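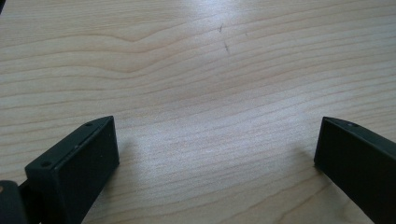 04/11/2022

Table notes, mostly for myself but also for whoever opens this book next and wonders why I went on about a tabletop for a whole page.

I finally sat down with the big pale table in the Korkik room and gave it a proper look. It has that blond, maple-like face with the fine wavy lines, and I have to say I've grown fond of it. The grain is lively toward the upper left, where the lines bow up and dip down again, and then it settles into closer, finer streaks through the middle and over to the right. When the light lands on it there's a patch where the grain goes so pale it almost washes out (lovely to look at, terrible for finding scratches).

And there are two little marks, right in the bright patch of course! One is a short slanted dash and the other, just below it and a touch to the right, is more of a tick or a small cross. I can't decide if they are pencil, pen or real scratches. My plan is to go at them in this order: dry cloth, damp cloth, soft eraser, and then stop and think. No scouring pads, please. We lost the shine on a corner of the Carvalho bench that way in January and I still look at it every time I walk past.

If they turn out to be scratches I would leave them alone. They're tiny, and a filler stick in the wrong shade would show more than they do. The Dedix sticks in the drawer are all too orange for this top anyway. I held the lightest one against a sample chip and it looked like a carrot.

Other things while I have the page open:

Felt pads. The pack of 64 is in the cabinet under the window. Put them under anything heavy before it goes on the table, and lift, don't slide.

Oil. Not on this one. The Jadik tin says raw wood only, and I'd like to keep it that way.

Layout lines. Tape first, then pencil on the tape. I know it's slower, and I'm as guilty as anyone of drawing straight on the top when I'm in the middle of something.

Cloths. I paid 175 for the big box and they really are nicer than the old rags, so wash them and bring them back.

Still to do: try the eraser, then look at the marks again from the window side with the overhead light off.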